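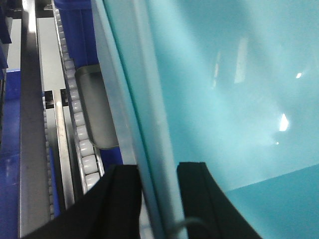
Trelau TG-37 Tote Handling Cell
Setup and routine care

The Trelau TG-37 moves plastic totes on and off a gravity flow rack with a single arm and a two-finger gripper. It works with standard straight-wall and tapered totes and needs no changes to the rack beyond the alignment steps on this page. Every cell ships with the arm, the gripper, a wrist camera, a fixed overview camera and a floor plate.

The rack itself is not included. Most customers use the Pawlak two-tier rack, and the settings below were written for it. If you have a different rack, call us before you start – lane width and lip height both matter.

Before you start

Stop the arm and lock out the main switch. Clear every tote from the lane you are going to set. Wipe the gripper pads with a dry lint-free cloth. Do not use solvent on the pads, as it hardens the rubber and the grip force will drift within a few weeks.

Setting the approach height

The gripper has to clear the steel cross member on its way to the tote. Jog the arm down at low speed until the fingertips are just below the upper lip, with the tool facing the rack squarely. Save this as point A. Then raise the arm 37 mm and save point B. The cell uses B for every normal approach and only goes back to A during a height check.

Repeat this for each lane. Racks settle after they are loaded, so check the heights again after the first 400 cycles. 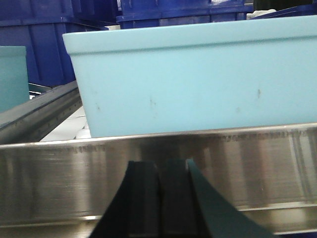 Checking the cross member

Polished steel throws bright reflections back at the wrist camera, and a change in those reflections is the most common cause of a false "tote not found" stop. Clean the face with a damp cloth and dry it along the grain. Light scratches are fine. A dent is a different matter and the section should be replaced.

Look for screws backing out of the face and for bolts working loose underneath. Tighten by hand with the short key from the tool kit. Do not use a power driver.

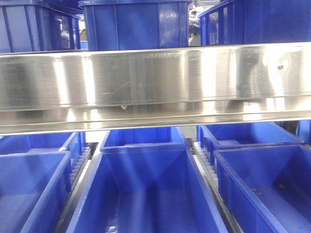 Steel cross member between the two tiers, with roller tracks between the lower bins.

Roller tracks

Spin each roller with a fingertip. It should turn freely and stop without a click. Rollers that drag will let a tote hang up on one side, and a skewed tote is hard for the gripper to pick up cleanly. Vacuum the rail channel once a month and pull out any label scraps. No oil is needed.

Replacement rollers come in packs of 1000 from Gredholm, or in short strips from our parts desk.

Finger opening

Place one empty tote in the lane. Open the fingers fully and bring the arm over the near rim.

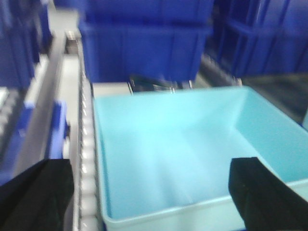

Close slowly until both pads touch the plastic, then read the opening on the pendant and enter it as the tote width. Add two millimeters for the release value. If you run more than one kind of tote, store each as its own profile – the cell will not average them.

Service interval

Pads: inspect monthly, replace when the surface feels smooth
Gripper cable: check for rubbing at every pad change
Height check: every 1000 cycles
Camera windows: wipe at the start of each shift

Ordering

Pad set, part 1279, fits all TG-37 grippers. Cells built for the Trunmont depot program use the same pads but a longer cable, so please have your serial plate handy when you call.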